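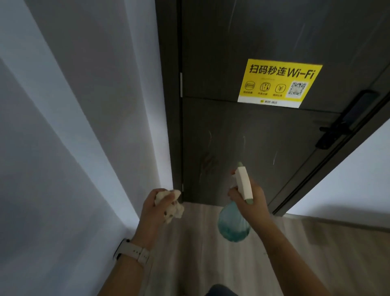 Adom Acheampong
Contributing editor, service automation

Door cleaning (robotics)

Door cleaning is a manual task in hotel and building upkeep in which marks, residue and dust are removed from the faces, edges and frames of interior doors. In robotics it is treated as a contact-rich surface task, together with table wiping and window cleaning. As of the latest revision of this article, no machine in regular commercial use does the whole job without a person present. Partial automation of the flat areas has been shown in trials.

Task structure

A room attendant usually works with a trigger sprayer in one hand and a cloth in the other. The fluid is applied to a panel and wiped off, and stubborn spots are treated again with more pressure. The free hand often braces against the surface. Bracing has two effects: it keeps the leaf from swinging on its hinges, and it gives the worker a reference for how hard the other hand is pushing.

Doors differ from tables in three ways that matter to a controller. The surface is upright, so fluid runs. The leaf moves when pushed unless it is latched or held. Hardware such as levers, lock bodies and hinges interrupts the wiping path and has to be cleaned separately or avoided.

Labels are a further difficulty. Hotel doors commonly carry printed stickers with network or service codes, which must stay attached and readable. Cleaning close to a label edge calls for short strokes with a small part of the cloth, at a force low enough not to lift the corner. Dried adhesive from an older label may sit directly beside one that is still in use – a distinction that vision systems make poorly on dark wood grain.

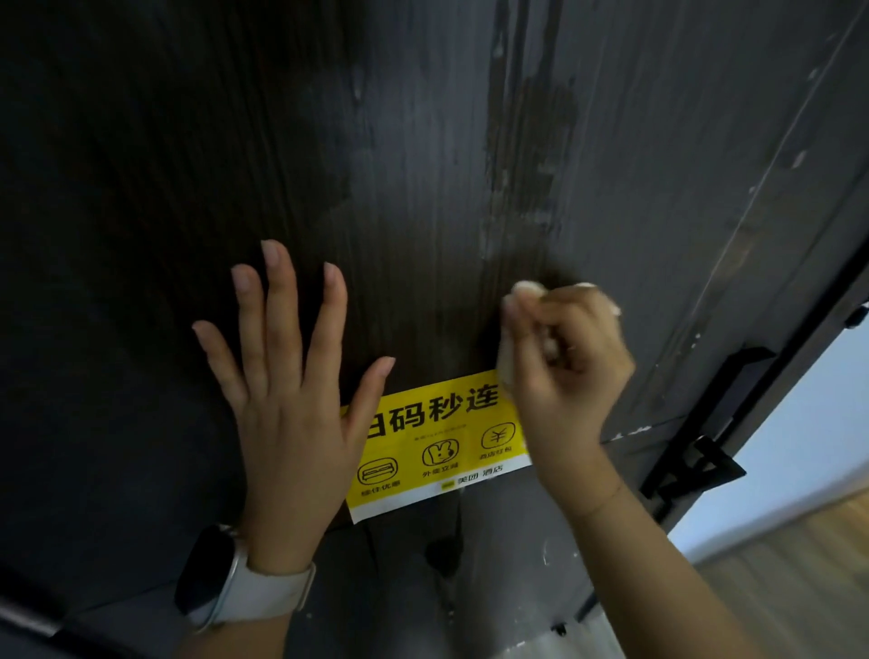 Trials

The Brustcombe trial used a wheeled base with two arms and a force sensor at each wrist. It logged 2681 wiping passes on hotel room doors over 9 weeks. Flat central panels were cleaned to the inspector's standard in most cases. Results were weaker within a hand's width of the lock, and the lower panels required the base to back away and approach again. Mean time per door was almost 20 minutes; attendants at the same site took 2.

Curkent, a maker of cleaning attachments, followed with a pad that holds its own fluid. The pad removed the need for a separate sprayer but could not reach into seams or the narrow channel beside a door edge. Cronin, a software group, worked on the opposite problem and trained a policy on recordings of people cleaning by hand. Its published notes list spray bottle handling as the least reliable step, because trigger force and aim have to be controlled together.

Stain recognition remains open in all of this work. A scuff, a scratch in the finish and a splash of paint can look alike to a camera at working distance. A person tells them apart by rubbing once and checking again.
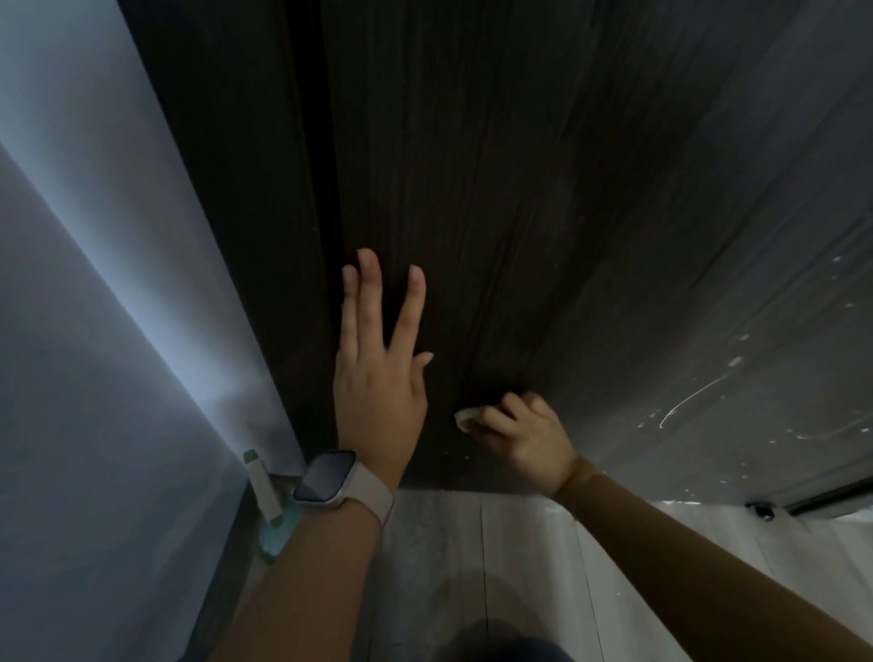 Some groups copy this directly by having the arm make a test stroke and compare views before and after. The method adds time, and under dim corridor lighting the comparison is often inconclusive. Raking light mounted on the arm improves it on glossy finishes and does little on matte ones.

Current status

Door cleaning is generally ranked behind floor care, where machines have been routine for years, and level with bathroom wiping. Brulach, which runs serviced apartments, has used a robot for corridor-side door faces since February and leaves the frames, hardware and room-side faces to staff. Its operators reset the machine by hand after each floor.

See also: Contact force control; Deformable object handling; Floor-cleaning robot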